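October, Wednesday, late

Another evening given over to the great landline switch. Trarnier wrote again. The letter says the copper line into the house will be retired "to bring Pastunthorpe a faster, more reliable service", and I have read that sentence enough times now to notice it never says faster than what. The old line has worked through every storm I can remember. The neighbours' new service went down in September when a branch came through the power lines, and they came over here to ring the fault number.

The new plan comes with a box, and the box needs mains power. So when the power goes, the phone goes. They will sell me a battery backup made by Storkix that lasts "up to 4 hours". I'd like to know who measured it, and on what sort of day. Our last outage ran from teatime until the next morning.

I rang at lunch to ask about it. The hold music was something with pan pipes. The young man I got was polite and called the battery "peace of mind", twice. I asked if the old number would carry over. He said it should. I asked what "should" meant and he went off to check, and came back to say that in most cases it would. I wrote that down on the back of the letter with the time, 12:40, in case it matters later. I suspect it will.

The cost is the other thing. It's $70 a month against what I pay now, plus a $100 setup fee that gets "credited back" over a period he couldn't find. There is a discount if I take the television package. I don't want the television package. I said so and he told me about the television package.

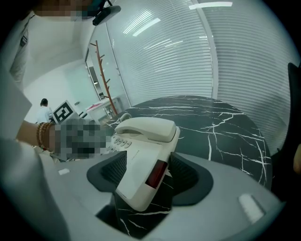 Later, after the dishes

Couldn't leave it alone and went through the fine print at the kitchen table. Page six says the provider is "not responsible for emergency call failure during loss of premises power". Put that beside the bit about reliability on page one and see how it looks. I underlined both in red.

I also tried the mobile again from each room, as the man suggested. One bar at the back door, none in the bedroom, and a bit of hope in the laundry if I stand by the window. He'd told me the coverage map had us in the darkest colour, meaning excellent. I'd like to see whoever coloured it in make a call from my bedroom.

The Sorrentino people down on the highway say they can do the same thing for less, with no setup fee, and a flyer from them claims 200 homes in the district have already signed on. Maybe so. It doesn't say how many stayed on. I've put it in the drawer with the others.

To do: ask Trarnier for the number promise in writing. Ask what happens if I simply don't reply, as the letter is oddly quiet on that. Find the last three bills – they're either in the blue folder or under the seed catalogues.

Rain starting. Left the gumboots out.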